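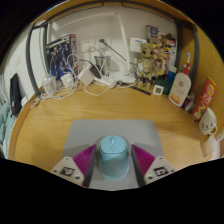
Norerlow Fasto at the desk, fingers open on either side of the mouse.

Posted 2023-11-01 by Dale McIntyre

I have had the Norerlow Fasto for three weeks now and my wrist would like a word with whoever designed the trigger.

For anyone who skipped my last post, the Fasto is a gripper you hold in your hand. It has two fingers, a camera that looks down over them, and no robot. The robot is your problem. You go around the house picking things up with it as if you'd lost the use of your own fingers, it records what it sees, and later on you use the recordings to teach an arm to do the same chore. I do own an arm, a secondhand Kamanwood that lives in the garage and so far has learned to be heavy.

The kit is $671, which I paid myself, so nobody at Norerlow owes me anything and it goes both ways. For that you get the handle with the camera already fitted, one set of fingers, a charger, a printed card with a web address on it, and a bag of screws that don't seem to belong to anything. I wrote to ask about the screws. They wrote back that the screws are spares. Spares for what, they didn't say.

The fingers are the best part. They have magenta-purple ribbed pads that come to a point at the tip, and an off-white plate on each with a square black and white marker on it. The markers are there so the software can work out how far open the fingers are, and it does this very well as long as you don't get jam on one. I got jam on one. For a whole evening the Fasto believed its left finger was somewhere else entirely, and the app drew it there with great confidence.

I've mostly been using it at the desk. Pick up the mouse, put it down on the other side of the pad, go back, do it again. It sounds like a punishment from a Greek myth but there's some skill in it. A mouse is a slippery thing with no good corners, and the first dozen times I went in too high and sent it scooting off like a bar of soap. The pads help once you get low enough. The ribs bend a bit and take hold of whatever curve you give them, and after that it feels quite secure. My advice is to come in level and slowly, with the tips past the widest part before you squeeze.

The camera view takes some getting used to. It's a big round fisheye picture, black in the corners, and it takes in a lot more of the room than you expect from something pointed at a mouse. My sister Darcy looked through my first batch of clips and made no comment on my technique. She wanted to know if I was ever going to use the desk lamp properly. So consider that before you send your recordings to family.

Now the grumbles. The handle and fingers together come to 545 grams on my kitchen scale. That's nothing if you are carrying it to the car. Held out over a desk for twenty minutes with your elbow up, it's a bag of wet sand. The trigger has a long soft pull and then a sort of click near the end, and you have to hold it past the click or the grip eases off. I got used to it but I never got fond of it. I've taken to doing ten minutes, making coffee, doing ten more.

The app is called Luangrath. I have no idea why and the help page doesn't bring it up. It wants you to name every task before you record, and it won't let you change the name afterward, which is how I came to own a folder called "mosue left." It also gives each clip a score out of five stars. I can't find out what it is scoring. My best one so far is a clip where I dropped the mouse, swore, and picked it up by hand.

Transfer to the computer is by cable only. There's a wireless setting in the menu, grayed out, and it says "coming in November." It's November. I'll keep looking.

A second set of fingers with pads is $166. I think that's steep for what you get, but the pads do pick up lint and the glue line on my right one has begun to lift at the bottom edge, so I'll probably end up paying it. If Norerlow would sell the pads on their own I'd stop complaining, or at least move on to the trigger.

Did the Kamanwood learn anything? A little. I ran it on the mouse clips over the weekend and it went to the right part of the table, opened, came down, and closed neatly on the air next to the mouse. Then it carried the air across to the other side and set it down very gently. I was weirdly proud. Darcy has asked for the video and I haven't sent it.

So would I buy it again? Yes, I think so, but I'd wait for a sale. If you already have an arm and you're tired of nudging it around by joystick, the Fasto is a much faster way to get recordings, and the fingers are nicer than anything I've made in the garage. If you don't have an arm it's a costly way to move a mouse.

Next I'm going to try it on socks. If anyone has managed socks, leave a comment and tell me which drawer you started with.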